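Can a Robot Learn to Clean Up Your Kitchen Inside a Computer?

By Nadine Awwad
Dec 26, 2018

You may have heard that robots will soon do all our chores. People have been saying so since your grandparents were kids, and your grandparents still wash their own dishes. So when a company called Ponum told us its robot program can put away a cup in 114 different kitchens, we had some questions.

First question: where are these kitchens? The answer is that they are inside a computer. Ponum uses a tool called Drisdale, and Drisdale is a simulator. A simulator is a bit like a video game, with floors, walls and things to bump into. The player is a piece of software, and it plays the same level over and over.

Why practice in a pretend kitchen? A real robot is slow, and it costs a lot of money. If it drops a real cup, someone has to get the broom. In a simulator you press a button and the cup is back on the counter. Ponum says its program practiced for 40 days without a break, which would wear out most robots and all people.
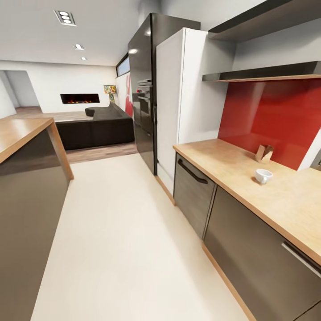 A made-up kitchen, drawn by a computer. The small white cup on the counter is the kind of thing the software has to find.

You and I can spot that cup right away. For software it is harder. A computer picture is really a giant grid of numbers, and each number says how bright or what color one tiny dot is. The part of the program that turns those dots into "cup" or "oven" or "floor" is called perception.

Shiny things make trouble. Look at the tall black oven column. You can see the ceiling lights reflected in it. You know there isn't a lamp stuck inside the oven. A program has to learn that, and some programs learn it badly. The red wall panel behind the cup is shiny too.

After perception comes planning. Say the robot starts by the sofa and wants to reach the cup. It has to go up the walkway between the island and the counter, and it can't cut through the island. The planner tries lots of paths and throws out the ones that end in a crash. Last comes control, the part that tells each motor how hard to push, and when to stop pushing.

All of that is clever. I still don't think it means what Ponum says it means.

A pretend floor has no crumbs on it unless somebody adds crumbs. Pretend cups don't have sticky handles. Nobody's little brother runs through. Engineers have a name for this problem: the "reality gap." It's the difference between how things go in the simulator and how they go in your house.

I asked Ponum how many real kitchens the robot had tried. They told me 3. In those, it put the cup away in 8 tries, but they didn't say how many tries there were in all -- and I asked twice. Remember that trick when you read about robots. Eight out of eight would be great. Eight out of a hundred would be a lot of broken cups.

Try it yourself: Ask a friend to write down every step for getting a cup from the counter to a shelf. Then follow the steps exactly, using a plastic cup. Don't fix any mistakes. See where you get stuck.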